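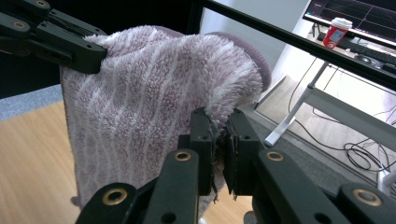 La serviette rayée, tenue par deux coins. Noter l'état des patins.

Je reprends où j'en étais en novembre, c'est-à-dire nulle part. Le bras lâche toujours le tissu. Pas à chaque essai, ce serait trop simple à diagnostiquer, mais assez souvent pour que je ne croie plus un mot de la fiche technique de Jevard.

Petit rappel pour ceux qui n'ont pas suivi les billets précédents (je ne vous en veux pas). Les pinces sont des Jevard, achetées sur catalogue, avec des patins souples annoncés pour 2 000 cycles « sur textiles courants ». Le logiciel qui pilote le tout s'appelle Hundanora, et il est vendu comme capable de sentir un glissement et de resserrer avant que la pièce ne tombe. Sur le papier, plier du linge de bain avec ça est l'affaire d'un après-midi.

J'ai tenu un compteur. Au bout de 466 prises, les bords intérieurs des patins étaient déjà déchiquetés. On le voit assez bien sur la pince du premier plan, de part et d'autre du bourrelet de tissu. Je n'ai pas forcé sur l'effort de serrage, je suis resté aux réglages d'usine. Le support m'a demandé si mes textiles étaient « courants ». C'est une serviette de bain. Je ne vois pas ce qu'on peut trouver de plus courant.

Le patin usé, encore, je pourrais m'en accommoder : c'est un consommable, on le change, on râle sur le prix. Ce qui m'agace vraiment, c'est la détection de glissement. Avec du poil long, la pince attrape surtout du poil. L'effort mesuré est bon, l'ouverture mesurée est plausible, donc Hundanora affiche une prise valide. Puis le tissu file doucement, fibre après fibre, et l'effort ne bouge presque pas puisqu'il reste toujours un peu de peluche entre les doigts. J'ai repassé les courbes sur 15 chutes. Dans 3 cas seulement le logiciel a signalé quelque chose, et chaque fois la serviette était déjà par terre. J'appelle ça un constat de décès.

Et il y a la suite, qui m'inquiète davantage. Après une chute non détectée, le programme continue sa trajectoire comme si de rien n'était. Le bras tire sur une serviette qu'il n'a plus, arrive en butée logicielle plus vite que prévu, et repart. La deuxième fois, j'avais la main dans la zone, en train de démêler un coin. Rien de grave, une phalange pincée et un gros mot. J'ai ensuite cherché dans la doc ce qui était censé se passer quand la prise est perdue. Réponse : « l'utilisateur veillera à valider la prise ». Merci.

On m'a conseillé les doigts Valderrama, à revêtement strié. J'ai lu les essais publiés par le fabricant, tous faits sur du coton ras, bien tendu. Je demande à voir. Quant au module de Dodwood qui estime la prise par la vision, il me faudrait une caméra de plus et un éclairage que je n'ai pas, et la démonstration en ligne coupe toujours juste avant le moment où l'on soulève.

En attendant, voici ce que j'ai changé chez moi. Vitesse divisée par deux dès que le tissu quitte la table. Petite secousse verticale après chaque prise, avec relecture de l'effort avant et après : si l'écart est trop faible, arrêt. Et arrêt d'urgence posé à portée de ma main gauche, ce que j'aurais dû faire le premier jour, je sais.

La secousse attrape une partie des mauvaises prises. Une partie. Elle en refuse aussi de bonnes, surtout quand le coin est pris bien épais, et je n'ai pas encore compris pourquoi. Si quelqu'un a déjà fait tourner Hundanora sur de l'éponge à poil long avec des résultats mesurés, pas une vidéo, les commentaires sont ouverts.

Les patins neufs sont annoncés pour janvier.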